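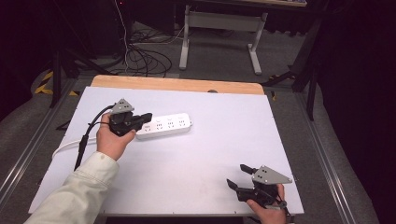 Figure 4. Power-strip task, head view. Both hand-held grippers are in use; the cord leaves the strip at its left end.

4.3 Cords and Other Grievances

We collected 2,915 demonstrations with the Lakero grippers, of which 2,000 went into training. Most of the remainder failed our sync check, and 200 were kept for validation. The power strip looked like the dull entry in the task list. It has a rigid body, a flat top and a row of four outlets, and a policy that sees only those parts does well. Then there is the cord, which has opinions.

Our baseline, Wogan, treats the cord as background. Over 100 trials it placed the strip within tolerance 61% of the time, and in most failures the left gripper closed on the strip while the cord quietly turned it off axis. Truvetum adds a cord-direction token predicted from the head view and raises the rate to 78%. Wrist views alone gave no gain — a result we spent most of October trying to argue with.

The token helps less when the cord crosses under the strip. We return to this case in Section 5, without much cheer.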